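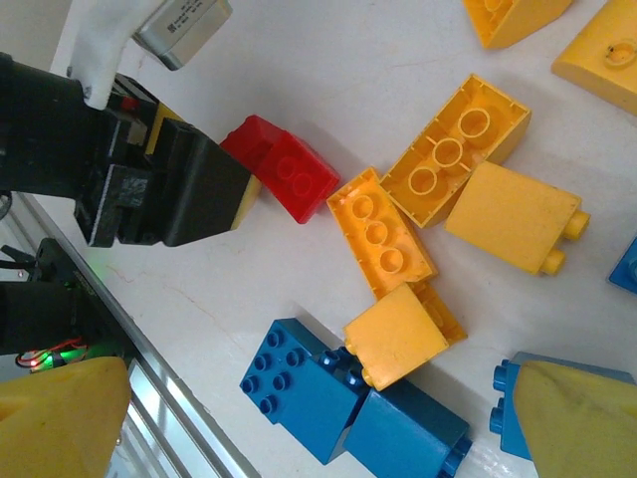 Sorting by Color First: Emilian Ciobanu on Mixed Bricks

Apr 29, 2024

Flellia buys used building bricks in bulk, sorts them, and sells them on by color and size to schools and play groups. Emilian Ciobanu has run the sorting side in Clakard since the business moved there in October. We spoke for an hour about table surfaces, bin heights and the order in which a mixed load gets broken down.

The first question was why color comes before shape. Most hobby guides say to do it the other way, on the grounds that a small part is hard to find in a pile of the same color.

"That advice is for people who are going to build," Ciobanu said. "They want to find one part. We want to empty a table. Color can be read from any side. If a brick is upside down, you see the tubes and no studs, but you still know it's yellow. To know if it's two by three or two by four you may have to turn it over or at least look twice."

The bricks in question are the large kind, sized for small children. They land on the table in every position: studs up, tubes up, on the long side, or leaning on a neighbor. Ciobanu does not straighten them before sorting. He tested this last fall, with one batch squared up first and one left as it fell. The time spent squaring up was never recovered later.

"What does matter is how deep they are. One layer is fine. One layer with some leaning is fine. When they start to stack, you get the ones underneath moving every time you take one from the top."

His rule is to pour from low down, near the table, and then spread the load with a flat board. A batch is 89 bricks. He arrived at that number by filling a scoop to the line and counting the contents, and he has kept the scoop. Larger batches were tried and dropped when the bricks began to pile up near the middle.

On surfaces he has strong views. Flellia used gray tables at first, bought with the lease. Blue and dark green bricks were slow to pick out against the gray in the late afternoon. The sorting tables are now white or close to it. The cost of that is glare, which he deals with by keeping lamps off to the side and avoiding anything glossy.

Yellow is the color that causes the most rework. Bricks made in different years do not match, and some have faded. "You have a deep one that is nearly orange, and you have a pale one, and they came out of the same bag," he said. "If you ask two people where yellow stops, you get two answers. So I don't ask. Everything from pale to orange-yellow goes in the yellow bin on the first pass."

The split happens on a second pass, when the bin contains nothing else. Side by side, the difference is easy to see. Ciobanu keeps reference bricks for this, one per shade, stored in a drawer away from the window. True orange has its own bin and its own reference brick. Of the last 1160 bricks he logged as yellow on a first pass, 44 were moved to another color on the second.

"I can live with that. Before we had the second pass we had complaints. A school orders yellow and gets three shades in the box. The children don't care. The person who ordered them does."

Asked about red, he said there was little to report. It fades less visibly in his experience, and it stands out on a white table. Blue is also simple as long as there is only one blue in the load.
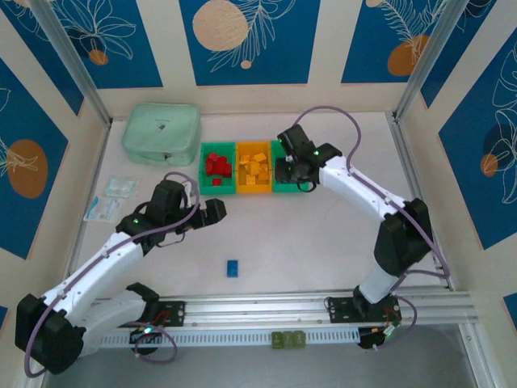 Bins took up a good part of the conversation. Flellia went through several types before settling on a shallow open one from Shek, a supplier of storage parts. Height was the deciding point. A tall bin holds more, but the edge has to be cleared on every trip, and a brick that clips the edge tends to end up on the floor. A low bin fills sooner and has to be emptied more often. Ciobanu prefers the second problem.

"You can plan for emptying. You can't plan for what rolls off. Cubes are the worst for that, they bounce on a corner and go anywhere."

Bins stand in a row at the back of the table with their sides touching. Gaps between bins were a mistake in the first layout, as parts dropped short would lodge in them and turn up days later in the wrong count. The front of the table stays clear for the pour.

The color of the bin itself is a separate matter. Visitors tend to assume that a green bin should hold green parts. Ciobanu does not match them. Shek sells mixed sets, and waiting for the right colors would have cost more than it was worth. The position in the row is what people learn, and the order is never changed in the middle of a load.

"If I had to start again I might buy them all white," he said. "A green bin with red in it is good, actually, you see the red very well. Yellow in a yellow bin is where I'd be careful. The last few on the bottom are hard to see when you tip it out."

Cubes are handled on their own run. They come from a different product, a counting set, and are sold by weight. A pile of cubes can sit above the rim of a bin for a while before it slides, and he has marked a fill line below the rim on the inside. One cube on the lip means the bin is due to be emptied.

Small bagged items are kept out of the bins entirely. Loads often arrive with sealed packets, pouches, cards and other things that the seller swept up with the toys. These go to one side of the table and stay there until the run is finished. Stopping to open a packet in the middle of a batch was, in his notes, the most common cause of a wrong count.

The counts go into Fludel, a stock program the company has used since it opened. Each bin gets an entry by color and size after the second pass. Ciobanu would like a field for shade and has written to the makers twice. For now he types it in the comment line, which the program does not search.

He was willing to give one figure for speed. A batch with four colors and no cubes takes almost 39 minutes through both passes, including the entry in Fludel. The first pass is the shorter part. Washing is done afterward, by color, in mesh bags, with warm water and plain soap. He had tried washing before sorting and found that water stayed in the tubes on the underside and dripped over the table.

The next change is to the tables. He wants a raised strip along the front edge, low enough to reach over and high enough to stop a cube — a half inch, he thinks, but he has only tried it with tape and a piece of trim.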